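工单 1597
标题：Kustetti 过境中途遥测中断，载波仍在，解调失锁
产品：Prelbridge 地面站软件，版本 4
站点：Bíró 站（VHF 接收，无人值守）
提交人：Juwita Tarigan
优先级：高
状态：已解决，待下个补丁版本发布后关闭
开单日期：2025年2月21日

问题描述（提交人填写）

Bíró 站升级到 Prelbridge 版本 4 以后，接收 Kustetti 立方星的下行遥测会在过境中途断掉。过境开始时一切正常，信标和遥测帧都能解出来，校验通过率和升级前没有区别。到某个时刻以后帧突然变少，接着完全没有，直到卫星落到地平线以下也不再恢复。瀑布图上能看到载波一直都在，强度也没有明显下降，所以不像是卫星关了发射机。

中断的时刻不固定。有的过境刚过最高仰角就断，有的在上升段就断了，个别低仰角过境从头到尾都正常。我按过境编号整理了一份表，附在工单里，但没看出规律。

这颗星目前处在在轨测试阶段，姿态控制还没有交付，我们需要完整过境的陀螺和太阳敏感器数据。现在每次只能拿到前半段，星上存储的历史数据又要靠地面发指令才会回放，回放本身也常常在中断以后才排到。姿控那边已经催了几次。

期望结果：整个过境期间能够连续解调。
实际结果：中途失锁，不再恢复。
是否可复现：多数过境可复现。
临时办法：手动停止任务再重新开始，有时能恢复。无人值守时做不到。

支持回复，第一次

您好，工单已收到。请补充以下材料：
升级前后的任务配置文件；
中断当次的完整任务日志，日志级别请调到“详细”；
同一次过境的原始 IQ 录制文件，如果站上开了录制；
天线转台控制器的型号和固件版本；
当时使用的轨道根数文件，以及它的下载时间。

另外请确认站上主机的系统时间是否与时间服务器同步。时间偏差会直接表现为多普勒预测偏差，症状和您描述的接近。

提交人补充

配置、日志和轨道根数都已上传。IQ 录制升级前是关着的，所以只有升级以后的文件。

转台控制器是 Skekari，固件是出厂版本，没有动过。主机走的是卫星导航授时，同步状态正常，日志里有每小时一次的偏差记录，都在毫秒量级。

有一点需要说明：升级当天我们还换了馈线到低噪放之间的一段跳线，因为旧的接头进水生锈。两件事挨得太近，我不敢肯定问题一定出在软件。跳线换完以后用网络分析仪测过，驻波正常。

支持记录（内部转公开）

先把与软件无关的可能逐项排掉，顺序如下。

一、星上原因。Kustetti 有低电量保护，电池电压低于门限时会把遥测间隔拉长。查了中断前最后几帧里的母线电压，没有一次接近门限。而且瀑布图上中断以后的突发信号仍按正常间隔出现。排除。

二、天线指向。Skekari 在方位过零时要反绕一圈，反绕期间天线会背对卫星，信号会短暂变弱。对照转台回读角度和预测角度，中断那几次里有的根本没有经过正北，反绕没有发生。跟踪误差也都在波束宽度以内。排除。

三、接收链路。如果新跳线接触不良，载波强度应当随温度或者天线转动有起伏。瀑布图上看不到这种起伏，底噪也平。基本排除，跳线先不动。

四、轨道根数。站上用的是当天的根数，龄期很短。把根数换成更新的一组，对同一段 IQ 重新计算预测频率，两条曲线几乎重合。排除。

五、本地干扰。中断前后频谱上没有新增的窄带信号。排除。

剩下的就是解调和多普勒修正。

支持回复，第二次

我们把您上传的 IQ 文件拿到离线解调工具里跑了一遍，多普勒修正由离线工具自己算。结果是整个过境都能解出来，包括站上中断以后的部分。可以肯定信号从天线到采样这一段没有问题，跳线也没有问题。

接下来请您在站上配合做一个测试：下一次过境开始前，在任务配置里打开“记录修正频率”这一项，过境结束后把生成的文本文件传给我们。这个选项默认关闭，打开后只多写一个文件，不影响接收。

提交人补充

已打开，测了两次过境，文件都传上来了。

我自己先看了一眼。文件里第一列是时间，第二列是修正频率。两次都是前半段频率一直在变，到某一行以后第二列的数就固定住了，后面每一行都一样。固定住的时刻和失锁的时刻很接近，但后一次过境里频率先停住，隔了一小会儿才失锁。

另外顺便问一下，Prelbridge 的界面上显示的“当前多普勒”在失锁以后仍然在变化，和文件里的数对不上。界面上的数是从哪里来的？ 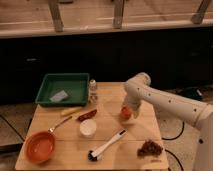 支持回复，第三次

您的观察是对的，这两处现象可以放在一起解释。

界面上的“当前多普勒”由显示模块按当前时间实时计算，只用来给操作员看。真正送给接收机的修正量在任务开始时一次算好，存成一张表，接收线程按时间到表里取值。两者用的是同一组轨道根数，正常情况下数值一致，所以平时看不出区别。现在表里的值停住了，界面还在正常计算，就出现了您看到的差别。

频率停住和失锁之间有间隔，是因为解调器有一定的捕获范围。卫星刚升起来或者快要落下时，多普勒变化慢，修正频率停住以后，偏差要积累一段时间才会超出捕获范围。靠近最高仰角时变化最快，几乎一停住就失锁。低仰角过境整体变化平缓，偏差一直没有超出范围，所以您表里那几次看上去完全正常，其实修正频率也停了。您可以在这类过境里核对一下记录文件。

至于表为什么会停，我们正在看代码，有结果再更新。

支持记录

查看两份记录文件，频率停止变化之前的有效行数相同，都是 4000 行。再往前翻，提交人最早上传的详细日志里也有一行“修正表生成完成，条目 4000”，每次任务都是这个数，和过境时长无关。

4000 是修正表的容量上限，写在生成函数里，从早期版本沿用至今。以前表的步长是一秒，这个容量够用一个多小时，近地轨道卫星的一次过境远远用不完，从来没有碰到过上限。

版本 4 为了配合新的高速解调器，把默认步长从一秒改成了 50 毫秒，容量没有跟着改。按这个步长，整张表只能覆盖二百秒，也就是三分二十秒。超出以后取值函数不报错，返回最后一行的值。

这样各种现象都对得上。

关于中断时刻不固定：修正表从任务启动时开始计时，和卫星升起的时刻无关。Bíró 站的排程允许提前启动，提前量取决于上一个任务什么时候结束、转台要转多远。提前得多，表在上升段就用完了；提前得少，能撑到最高仰角附近。提交人的表格以卫星升起为零点来记中断时刻，所以看不出规律。改成以任务启动为零点重新排一遍，修正频率停住的时刻全部落在同一处。

关于手动重启任务能恢复：重启会重新生成一张表，又能用三分二十秒。如果剩下的过境比这短，就能一直收到结束；比这长，还会再断一次。

支持回复，第四次

原因已经查明，属于 Prelbridge 版本 4 的缺陷，与您的硬件、跳线和 Skekari 转台都没有关系。简单说就是多普勒修正表的步长改小以后，表的容量不够一次完整过境使用，用完后软件一直沿用最后一个值，并且没有给出告警。

临时处理办法如下，不需要重装，也不需要退回旧版本：

停止排程服务，等当前任务结束；
备份任务模板文件；
在模板的多普勒一节里增加步长设置，把数值写成一秒，单位按毫秒填写；
保存后重新启动排程服务；
用任意一颗近期过境的卫星做一次空跑，在日志里查看“修正表生成完成”那一行，条目数应当小于 4000，并且随任务时长变化。

请注意，已经排进队列的任务保存的是旧模板的副本，改模板对它们不起作用。需要把队列清空，重新排一次。

对 Kustetti 现在用的遥测速率，一秒步长足够。VHF 频段在最高仰角附近每秒的频率变化有限，仍在解调器的跟踪能力以内。如果以后要用新的高速解调器接收别的卫星，请先等补丁，不要用这个办法。

提交人补充

模板改好了，队列也清了。空跑的条目数正常。

实际接收了一次高仰角过境，从升起到落下都有帧，最高仰角前后没有丢。后面又让它自己跑了一夜，早上看日志，每次过境的修正频率都变到最后一行。姿控那边拿到了完整的数据，正在处理。

有两个问题想再确认。

第一，之前那些只收了一半的过境，IQ 文件还在，能不能用 Prelbridge 自己重新解一遍？我们不太想引入别的工具，帧的时间戳格式不一样，入库要另外写转换。

第二，上行有没有受影响？我们发指令走的是同一个站，上行频率也做多普勒预修正。前一阵有几条回放指令没有得到应答，当时以为是星上接收机的灵敏度问题，还为此开过一次分析会。

支持回复，第五次

第一个问题，可以。用“离线回放”功能打开 IQ 文件，把模板换成改过步长的那一份即可。回放时修正表按文件里的起始时间生成，请确认文件头的时间没有被改动过。如果文件是从站上拷贝出来的，请以文件头里的时间为准，不要用操作系统显示的修改时间。轨道根数请选当次过境时的那一组，不要用最新的。站上默认会归档历史根数，在数据目录下可以找到。

回放得到的帧会带“重处理”标记。入库时如果按标记过滤，请把过滤条件放开，否则数据会被丢掉而没有提示。

第二个问题，会受影响。上行预修正和下行用的是同一个生成函数，同样受容量限制。过境后段发出的指令，上行频率可能停在旧值上。星上接收机的捕获范围我们不掌握，能不能收到要看您那边的设计。建议把没有应答的那几条指令的发送时间找出来，和任务启动时间相减，看是不是都超过三分二十秒。

提交人补充

查过了，没有应答的指令全部在三分二十秒以后发出。在这之前发的都有应答。星上接收机的灵敏度分析先停下来，结论要改写。

其中有一条是修改信标间隔的指令，当时没有应答，操作员以为没有执行，后来在下一次过境里补发过。重复执行没有坏处，遥测里的间隔值是对的。不过我们以后会要求操作员补发之前先看遥测里的指令计数，这个是我们自己的流程，记在这里备查。

旧的 IQ 文件已经开始回放，目前解出来的部分没有问题。有一个文件打不开，提示文件头不完整，应该是当时手动停任务造成的，这个不用处理。

支持记录

缺陷已登记给开发，修改内容包括：

修正表容量改为按任务时长和步长计算，不再写固定上限；
取值超出表的范围时写入错误日志，并在界面上给出告警；
界面的“当前多普勒”旁边增加一项“实际修正值”，两者相差超过门限时变色；
上行预修正超出表的范围时禁止发射，需要操作员确认才能继续。

开发对最后一项有不同意见，认为在应急情况下，宁可用不准的频率发出去，也不应当拦住指令。卫星翻滚或者电量很低的时候，可用的过境可能只有一次，操作员不一定来得及点确认。征求提交人的意见。

提交人补充

我们倾向于告警，不要拦。Kustetti 入轨后的头几天就遇到过翻滚，信号时有时无，当时是连续不断地往上发消旋指令，没有人有空去看弹出来的窗口。如果一定要做禁止发射，请做成可以在模板里关掉的选项，默认关闭。

支持记录

按提交人意见修改：默认只告警，禁止发射做成模板选项，默认关闭。说明文档里同步增加步长和修正表的介绍，原来的文档完全没有提到这张表。

回归测试增加一项：用长于三分二十秒的模拟过境，检查修正频率从头到尾持续变化。原有的测试用例里模拟过境都很短，是为了让测试跑得快，所以版本 4 发布前没有测出来。

补丁计划在四月发布。发布以后请提交人把模板里的步长设置删掉，恢复默认值。不删也能正常工作，但新的高速解调器会提示步长过大。

工单保持“已解决”状态，补丁装好并完成一次完整过境后由提交人关闭。

提交人补充

同意。补丁出来以后我先在备用机上装，跑几次再换到 Bíró 站。另外请在补丁说明里写清楚队列里的旧任务会不会自动更新模板，这次清队列的时候漏了一个，又丢了半次过境。

支持回复，第六次

会写进说明。补丁安装程序不会改动队列里已有的任务，安装后仍然需要清空并重新排程。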